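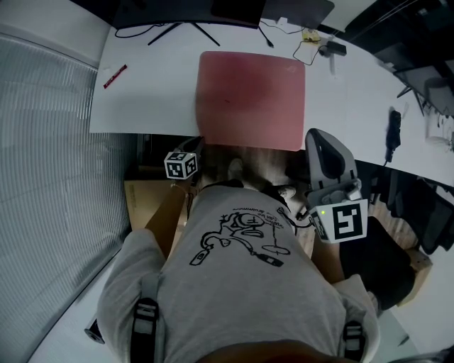
Fig. 4. Desk before clearing: mouse pad, monitor, red marker pen.

4. Clearing and resetting the shared desk

This section is for everybody who works at desk 13 in the Golness room. It takes nine minutes when you are used to it. Please read the steps to the end before you begin, because step 4.3 cannot be done well after step 4.5.

4.1 Take the pens away first. A marker with the cap not fully closed will leave a line on the white surface, and this line is difficult to remove. Put the pens in the Nina tray with all caps to the same side.

4.2 Unplug the small power adapter at the wall, then at the other end. Wind its cable in a loose loop, as wide as your hand. Do not wind it tightly around the adapter.

4.3 Close the laptop and carry it to the shelf. Use both hands.

4.4 Leave the monitor in its place. Its stand has two long legs which open like a letter V, and you can clean between them without lifting. Pull the black cable gently out from near the leg and lay it behind the stand.

Caution: Never move the monitor by holding the screen edge.

4.5 Lift the mouse pad and wipe under it with a damp Durico cloth. Let the surface dry, then put the pad back in the middle, in front of the monitor.

Note: The pad may be washed by hand in lukewarm water. Dry it flat for one night. Do not use the radiator.

5. Ceiling, pipes and corners
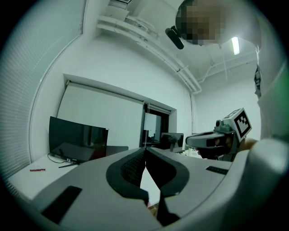 Fig. 5. Ceiling light, and white pipes along the top of the wall.

5.1 Switch off the ceiling light and wait until it is cool before you dust near it.

5.2 Dust the pipes with the long brush (stock number 136). Begin at the highest part and go down to the vertical pipe in the corner. If you begin from below, you will have to clean the corner two times.

Caution: Do not hang anything on the pipes, also not light things such as a coat hanger.

5.3 Cover the desk with a sheet while you work above it.

6. Window side

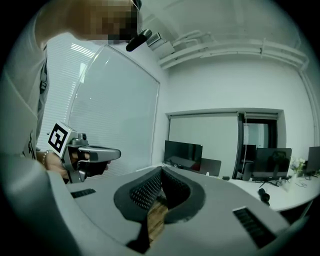 Fig. 6. White horizontal blinds, with the whiteboard in front of the window.

6.1 Move the whiteboard to one side before you touch the blinds. Two persons should do this.

6.2 Turn the slats until they are closed and wipe them from the top to the bottom. Then turn them to the other side and repeat.

6.3 Clean the whiteboard with Clellix spray and a dry cloth. Spray on the cloth and not on the board.

6.4 Sweep the wooden floor along the boards. Use very little water.

Note: The grille of the ceiling air vent is cleaned only in December. Please ask Zoia Hnatiuk for the ladder, room 41.

Mistakes in these instructions: please write to Petro Yurchenko.
Last changed 2024-10-22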